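Ticket: Stimitetti, season 2 – subtitle drift on delivered episodes
Opened by: Beatriz Serrano, Linness (distribution)
Assigned to: Dušan Zeman, post
Status: open
Priority: raised to high, October 26, 2018

Beatriz Serrano
The Portuguese broadcaster says subtitles on episode 3 start fine and are late by the closing song. They blame our files. I'd like to see proof before we redeliver anything, as they said the same in June and the fault was in their player.

Dušan Zeman
Pulled the master and the subtitle file from the server. Both play in sync here, start to finish. That proves very little, I know. Asked Duarte Guerreiro at the broadcaster for the exact file they loaded.

Duarte Guerreiro
File sent. We didn't convert it, whatever your notes say. Drift is some 500 milliseconds at the midpoint and keeps growing.

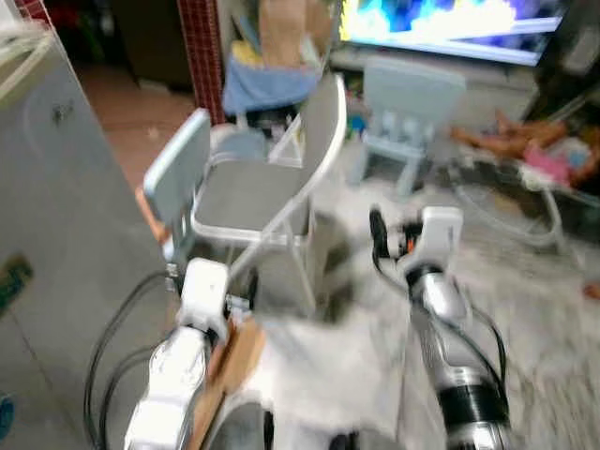

Does a steady drift point to a bad subtitle file?
More often it points to a frame rate mismatch – subtitles timed at 24 frames per second and a picture running at 25, or the other way around.

Dušan Zeman
Except the numbers don't fit. A 24/25 mismatch would be many seconds out by the midpoint, and they report half a second. 23.976 against 24 is closer. Checked the header on Duarte's copy and it says 24. I don't trust headers, so I'm asking Erov, who did the timing, what they worked from.

Arvid Hägglund, Erov
We timed to the preview copy Linness sent us. Nothing was changed on our side.

Dušan Zeman
"Nothing was changed" is what everyone says on this ticket. Arvid, please send the preview copy itself, with the project settings.

Beatriz Serrano
Please don't close this on a guess. Episode 4 is on hold until somebody at the broadcaster has watched a corrected file to the end.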